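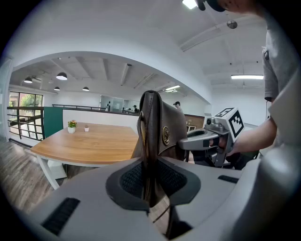
21 de fevereiro

Acordei antes das seis com o barulho da chuva na caleira e já não voltei a dormir. Fiz café e sentei-me à mesa da cozinha com as contas da viagem de julho, que andava a adiar desde o Natal. O bilhete de ida e volta para Andside fica em 769 euros, mais caro do que no ano passado, e ainda falta o barco. Gostava de levar pouca coisa desta vez: uma mochila, as botas e uma bolsinha de couro castanho, dessas com um emblema redondo dourado na aba, onde caibam as moedas e pouco mais. Da última vez levei a mala grande e arrependi-me logo no cais.

Liguei para a pensão Dullo às nove e meia. Têm quarto para cinco noites, com janela para o lado do porto, mas pedem sinal até ao fim do mês. Disse que sim. A senhora perguntou se eu queria pequeno-almoço e respondi que não, depois arrependi-me e voltei a ligar.

O resto da manhã foi para o mapa. De Litum ao farol são 46 quilómetros pelo caminho da costa, que penso fazer em três dias. O troço do meio é o que me preocupa – no guia vem como fácil, mas o guia é velho e as arribas têm caído muito. Se não der, apanho a camioneta em Iyamu e faço só a última parte. Escrevi os horários a lápis na contracapa. A de domingo e feriados não confirmei.

À tarde parou de chover e fui andar para treinar. Subi até aos depósitos da água e desci pelo lado do pinhal, cerca de duas horas com a paragem. O joelho esquerdo queixou-se na descida, como em novembro. Tenho de começar a usar os bastões, que estão na arrecadação atrás das cadeiras de praia. As botas ainda servem, mas a sola direita está a descolar à frente e vou levá-las ao sapateiro.

Jantei sopa e o resto do arroz. Paguei o sinal da pensão pelo computador, 67 euros, e imprimi o comprovativo. O barco fica para amanhã, o site não abria.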